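Search this forum Search Advanced

Joint field seasons and who owns the data afterwards

4 min read

tephra_ann
We are in the second year of a shared project between a seismology group and a sediment group, based at the Londness field station. The two groups agreed at the start to put everything into one repository. That has not happened. The seismologists deposit raw waveforms within days. The sediment people hold their core logs until the paper is accepted, which can take years. I have been asked to draft a data policy for the renewal. Has anyone written one that both sides kept to?

korrel
We had the same problem on the Zalton transect. The policy that worked was short. Raw data went in within 100 days of collection, with an embargo available on request, and metadata went in at once with no embargo at all. People will argue over the data for months, but few of them mind publishing a list of what exists and where it was taken.

mudline
I would be careful with that. A core log isn't raw data in the way a waveform is. Somebody has sat with the core and made decisions about where one unit stops and the next begins. If I log 200 metres of core, that log is my interpretation and most of my contribution. Asking me to release it on the same clock as an instrument file treats the two as equal work.

korrel
Nobody at Zalton asked for interpretations. The core photographs and the scanner output went in on the clock. The logs followed with the paper.

mudline
Then the geophysicists got very little they could use, because scanner output without a log means little to them. I have had to explain this to three modelling groups.
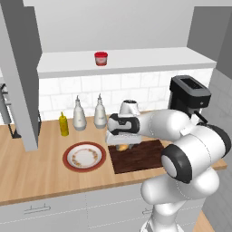 The other difficulty is the depth scale. We revise ours after correlation between holes, sometimes twice. If the first version goes public, it gets cited and the error stays in circulation. I have seen a provisional scale quoted in a review article after we had withdrawn it.

tephra_ann
Could that be handled with version numbers? Our repository gives each deposit its own identifier and keeps the old ones marked as superseded.

mudline
In principle. In practice people download a file once and work from that copy until they retire.

Arvid Eide
I wrote the policy for the Derkach basin work and would do two things differently.

First, we defined "data" in a single paragraph for all the groups. It should have been a table, one row per data type, with the release date and the responsible person for each. Most of our disputes were about items the paragraph didn't clearly cover, such as picked arrival times and grain-size curves.

Second, we left authorship out because we thought it was a separate matter. It was the only matter. The sediment group withheld logs mainly because they had been left off an earlier paper that used them. Once we agreed that anyone using unpublished logs had to offer the logger a place on the paper, deposits went up without any change to the dates.

korrel
I disagree on authorship. Providing a dataset earns a citation. If every user has to offer a place on the paper, you end up with author lists that mean nothing, and some journals will query it.

Arvid Eide
The rule covered unpublished logs only. After release it was a citation like any other.

korrel
That is narrower than I read it. Fine for a closed project, then.

plotmont_user
Small practical point. If you use Plotmont for the shared catalogue, set the sample naming before the season starts. We let each group keep its own scheme and spent September matching one to the other by hand.

tephra_ann
Thanks, all. I'm going with the table, metadata at once, and a separate row for logs with the depth scale version stated. The authorship clause will go to both groups as a draft, limited to unpublished logs. The renewal text is due on October 3, 2026, so comments before then are welcome.

mudline
Put the correlation table in its own row as well. It changes whenever the depth scale does.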